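Last updated: April

Can machines do kitchen chores yet? I went through the Wolora logs again. Of 1,743 attempts at clearing dishes, 1,561 ended with the item where it belonged. The misses cluster on shallow bowls — the fingers have to take the rim, and the rim slopes.
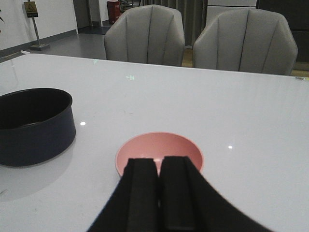
Gunawan's planner handles the order of work well enough. Grasping is the slow part, at 70 seconds per item. I would not buy one for my own kitchen at that speed.

Contact | © Flumolum | Back to top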